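Redason Pipe and Drape System 3167

The Redason 3167 is a freestanding curtain system for exhibition halls, schools and town meeting rooms. Uprights adjust from 90 to 107 inches and lock by hand. Istasetti supplies the fabric panels, which are sold separately.
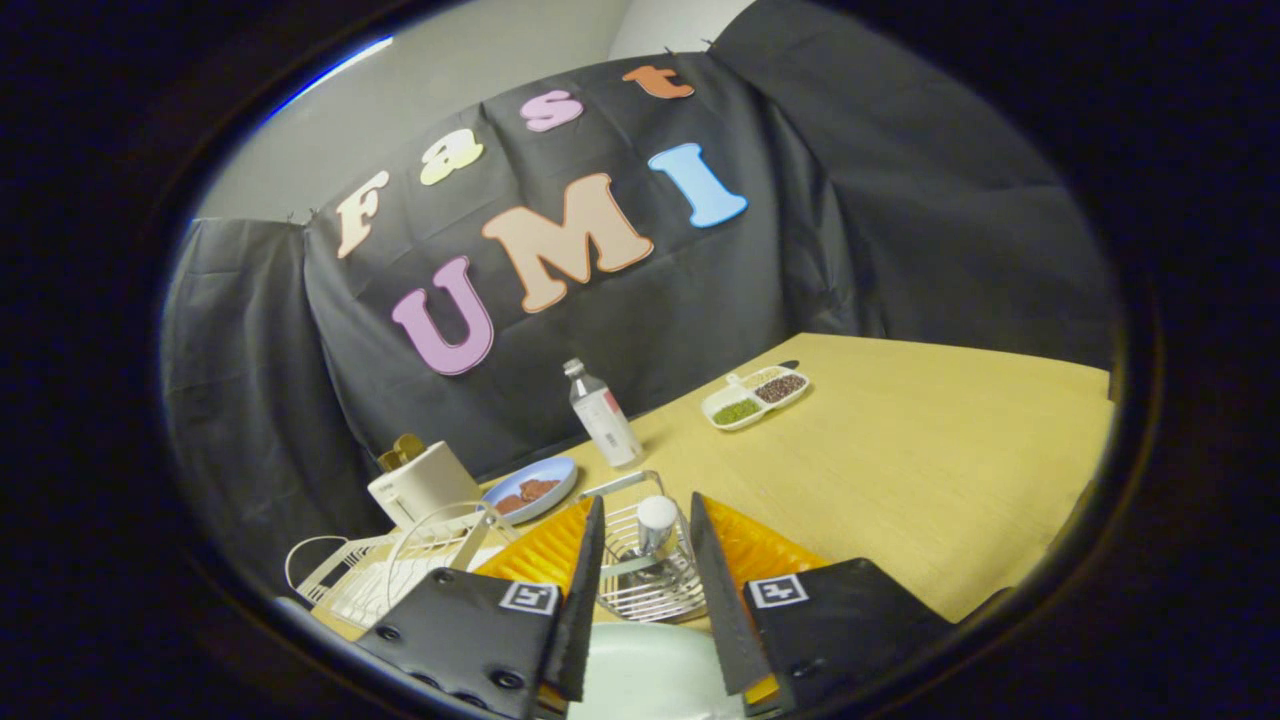 Crossbars fit into slotted collars at the top of each upright. Bases may be weighted for use near doorways – sandbags are listed under Accessories.

Care and storage
Panels should be hung within a day of delivery so that fold lines can drop out. Use a cool iron on the reverse side only.
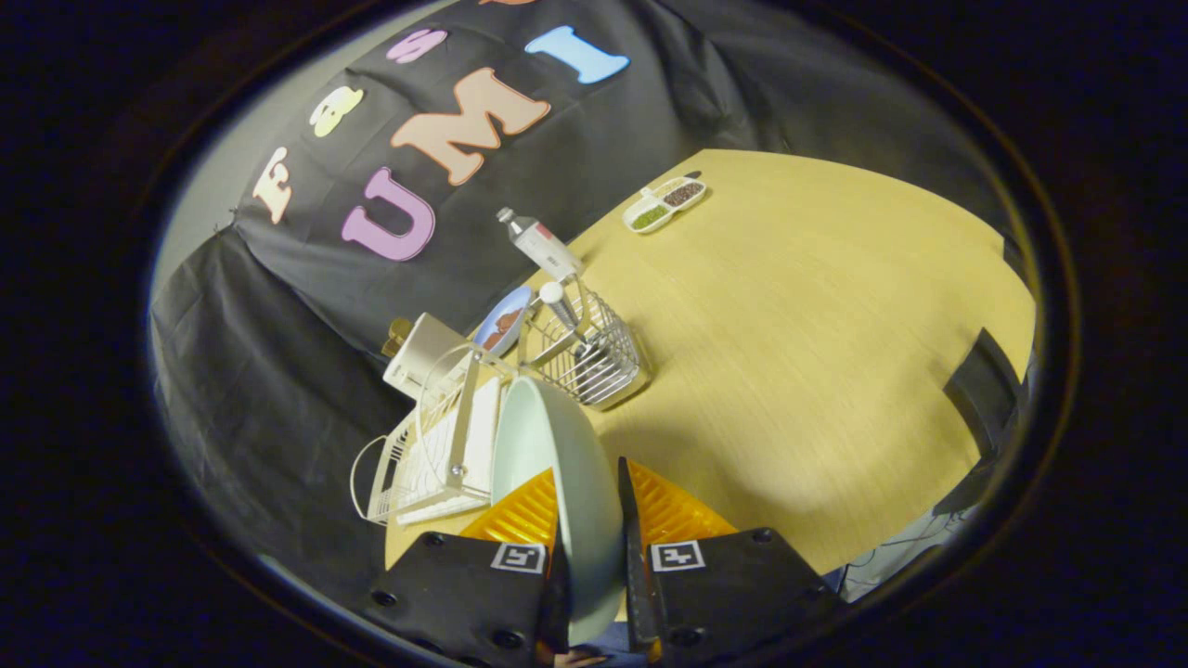 Replacement collars are held at the Holtamstead depot. Returns are accepted within 30 days, unused and in the original carton. Orders for the Eskola carrying case ship separately.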